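Category: Countertop Care

Do I need to seal my counter?
Most granite, yes. Stedach recommends once a year — we do ours in December.

How long before I can use it?
Wait 24 hours. Keep water off the seams.

Can I set hot pans on it?
Use a trivet.

Do you deliver to Dekville?
Yes, on orders over $300.
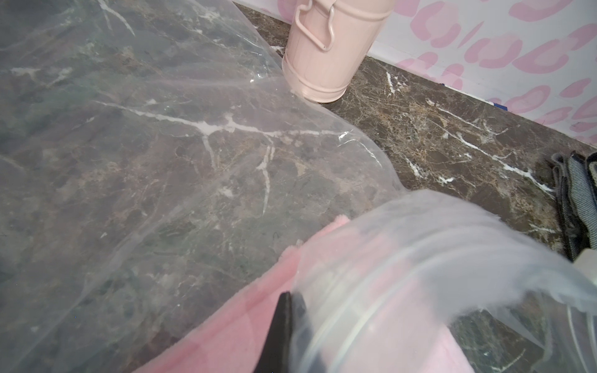 Samples go out from the Endmont shop and are free to keep.

Related: Choosing an Edge | Sink Cutouts

This site uses cookies. OK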